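So I finally made it to the open day at the old Skurngate paper mill, after missing it two years running, and I'm so glad I dragged myself out of bed for it! The gates opened at nine and there was already a line back to the bus stop. They let people in by groups, so I got a coffee (bad) and a cinnamon bun (very good, went back for another) and waited for mine.

The tour starts in the rag room, where they still sort cotton scraps by hand for the fancy stationery. Then you go down a steep iron staircase to the vats, and wow, the smell. Sort of wet cardboard and vinegar? Our guide said the big beater holds 2000 gallons of pulp and has been going since her grandmother worked there. It's LOUD. I missed half of what she said about the felts, which was a shame, as I'd been reading up on felts all week. 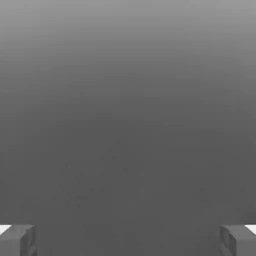 After the vats we got to try making a sheet ourselves. You dip the mold, lift it level, give it a little shake, and then tip it out onto the felt in one smooth roll. My first one folded over on itself like an omelet. The second was better, a bit thick in one corner, and they let me take it home between two blotters.

Upstairs is the drying loft, with those long slatted shutters they open and close depending on the wind. I could have stayed up there an hour. There's also a small display of watermarks, and number 589 is a tiny heron that I'd happily have on everything I own.

The shop was packed. I bought 50 sheets of the Feltovness cream, heavy enough for watercolor, and a Gritus bone folder I didn't need. Cash only at the second register, by the way, and the parking lot fills up by ten, so take the bus if you can. Next one's in November, and they're planning to run the marbling workshop again. I've already put my name down.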